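Budgeting for a Gripper Before You Fall in Love With One

By Jennylyn Tolentino

The price on the quote is the price of the gripper sitting in its box. Mine was $1,624, and I had it memorized before I had measured the table it was going to work on. Learn from me, or at least spend less.

Start with the stuff. Put out the things you want picked up, the real ones, in the mess they live in. Cups and saucers are worth including even if you think your job is all small parts. Glossy, round and breakable will teach you more in an afternoon than a spec sheet will.

Measure the widest thing you need to grab and the thinnest. Write both on the wall. When the Skastura brochure arrives with its lovely wide opening, look at the wall.

Try it by hand first. A hand-held gripper lets you find out which objects are a nuisance before you've paid for an arm. If you can't pick up a stick with your own wrist behind it, a motor won't have better manners.

Set aside money for finger pads. Felt-type pads go fuzzy at the edges and shed, and you'll change them more often than you plan to. I buy 40 at a time and keep them in a coffee tin, where they look like a very dull craft project.

Buy 2 sets of fingers. Clira sells them in pairs and Plollinine sells them one at a time, which sounds cheaper until you pay shipping twice.

Ask what the bolts are. Ask before ordering. Then ask whether the holes are lined, and whether you can get the linings as spares or have to buy the whole link.

Leave room around the table. I forgot mine had an edge, and an edge is where round things go.

Lighting goes in the budget too. An overhead lamp on shiny china gives you bright streaks, so price a diffuser while you're still feeling rich.

Last line of the spreadsheet: replacement saucers. Thrift store, any pattern, don't get attached.
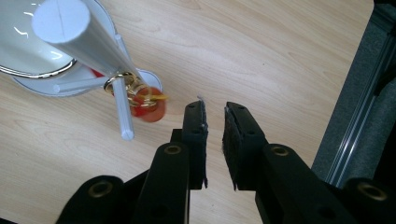 Open jaws, padded fingers, and a tabletop with the good china still on it.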